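# How Metal Gets Its Shine

Metal is a material that is usually hard and strong, and carries heat well. Iron, copper, tin and zinc are metals. Most are dug up as ore, a rock with metal locked inside it.

## Getting the metal out

Ore is crushed, then heated in a furnace until the metal separates from the rock. Copper melts above 1,000 degrees Celsius. Liquid metal is poured into a mold, where it cools and becomes solid.

Two metals can be melted together to make an **alloy**. Bronze is an alloy of copper and tin. Brass is an alloy of copper and zinc. An alloy is often harder than the metals that went into it.

## Smooth, brushed or polished

A new casting looks dull. Its surface is covered with tiny bumps that scatter light in all directions. Workers change this in steps:

1. A file takes off the large bumps.
2. Sandpaper takes off the smaller ones. Paper marked 120 has coarse grains. A higher number means finer grains.
3. Polishing paste takes off what is left.

If the work stops at sandpaper, and every stroke goes the same way, the metal has a **brushed** finish — fine lines with soft bright streaks. If it goes on to paste, the metal starts to act like a mirror.

Finished metal should be held lightly. Skin leaves oil and salt behind, and these can make dark spots on copper alloys.

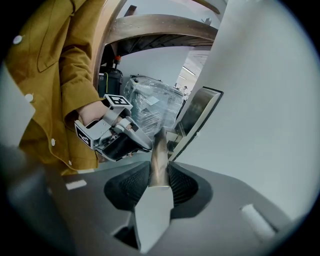
**Why does metal feel cold when you touch it?**

Metal carries heat away from your skin quickly. A metal spoon and a wooden spoon in the same room are at the same temperature, but the metal one feels colder.

## Words to know

- **Ore:** rock that contains metal
- **Alloy:** a mix of a metal with something else, often another metal
- **Casting:** a part made by pouring liquid metal into a mold

*Clukik Science Pages, Mellport*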